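Treltham's shared kitchen gets the go-ahead for another year

Good news for anyone who's been fretting over the kitchen at the old chapel rooms on Grovorell Lane: it's staying open! The lease has been renewed, the rent has gone up by less than we feared, and the Thursday-style panic that's been going round the village since January can stop now.

I've been following this one fairly closely (I cook there myself, usually badly, usually soup), so forgive me if I sound a bit pleased. For those who've missed it, the kitchen is hired out by the hour to people who want more space than they've got at home. You get jam makers, a couple of people doing cakes for the Lernerley market, parents doing a week's dinners in one go, and a very keen dumpling crowd who take over the whole place once a month and leave it smelling wonderful. It costs less than a takeaway for a morning slot, and you bring your own ingredients and take your rubbish home.

The trouble started when the building changed hands over the winter. The new owners, Karimi Lettings, asked for a fresh agreement, and for a few weeks it looked as if the rooms might be turned into an office. There was a meeting, there was a petition at the post office with almost 500 names on it, and I must say I've never heard so many people in Treltham talk so warmly about a sink. Karimi were decent about it, in fairness to them. They came along, drank the tea, and agreed to keep the kitchen on if the running costs were properly covered.

So how is it being paid for? Partly by the hourly charge, which goes up by £2 from the start of next month, and partly by a grant of £2,000 from the parish, which will go towards the electricity and a new extractor fan. The old fan, as any regular will tell you, sounds like a tractor going up Lernerley Hill and clears about as much steam as opening a letterbox. I shan't miss it. Fitting should take a morning, and bookings will be moved if they clash.

There are a few other changes to know about. The morning slot now begins at 8am instead of half past, which the bakers have been asking for since forever, and the last evening slot finishes at 9.30pm so the people in the cottages behind can get some peace. Shelf space in the big fridge has to be booked along with your slot, and anything without a name and date on it will be thrown out at the end of the week. I lost half a very nice cheese to that rule during the trial, and I'm only slightly bitter.

The dumpling evenings carry on too, with room for 19 at each session. They fill up quickly, so do get in early if you fancy one. You don't need to know how to fold a dumpling before you come (mine look like dropped hankies and they still taste lovely), but do bring an apron and a tub for your leftovers.

What hasn't been sorted out yet is parking. The yard at the side is still Karimi's, and for now it can be used for unloading only, so please don't leave the car there while your bread proves. The lay-by opposite the bus shelter is usually free before lunch, and there's the field gate end of the lane if you don't mind a bit of mud. Talks about the yard are meant to pick up again in the summer and I'll write something when there's news.

Bookings for the new slots are open now, either through the village website or on the paper sheet in the chapel porch. Bring a pen for the porch, the one on the string has run out again. 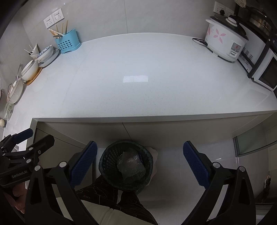

Worktop with chopsticks and other utensils in their holder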